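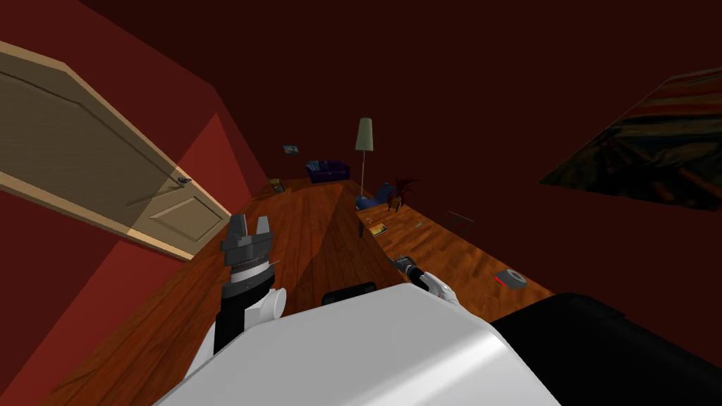 Red walls, plank floor, view tilted.

November 2020

Second go at the beet dye for the Wamska wool. I used 500 g of chopped beets this time, up from 400 in October, and let the pot sit for about 3 hours with the lid on. Lovely deep color in the pot – much paler on the yarn, sadly! The Doucet skein took it better than the Pratico one, so I'm putting 2 more of those in alum tonight. If anyone at Duvstead has spare cream of tartar, please leave it by the sink. I still need to rinse the first batch and label it.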